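Iseck cell: simulation setup and upkeep

Version of 24 January 2024, maintained by Mukora

Iseck is a simulated single-arm cell for tabletop tasks. This package holds the scene, the arm and gripper models, the reset scripts and 2,162 recorded episodes. It replaces the June release, which had the wrong gripper offset.

Layout

The arm sits on its own pedestal beside a white cabinet and works over the countertop. Pedestal and cabinet are separate assets, so either can be moved without touching the other. If you move the pedestal, rerun paiva_calib before anything else – the stored base transform is not updated for you.

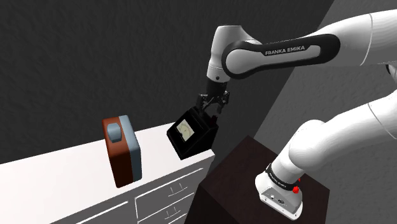
Franka arm with the gripper over the black device with a dial-like display; two-tone block at left.

Reset

Each episode starts from the home pose in home.yaml. The block and the device are placed from the seed file, then the physics settles for 35 steps before control is handed over. Do not shorten this. With fewer steps the block sometimes starts with a small residual velocity.

Known faults

Finger linkage drift. After 315 resets in one process the two finger assemblies can go out of sync. Restart the process. A fix is in progress.

Drawer collision. The cabinet drawer fronts use a coarse collision mesh, and the handles have none.

Dial texture. The markings on the display are a flat image and do not respond to anything in the scene.

Maintenance

Run check_joints after every change to the arm model and keep the log with the commit. Paiva 2 is required; older versions load the scene but ignore the joint limits.

License

Scene files are released under the Famance asset license. See LICENSE for the terms.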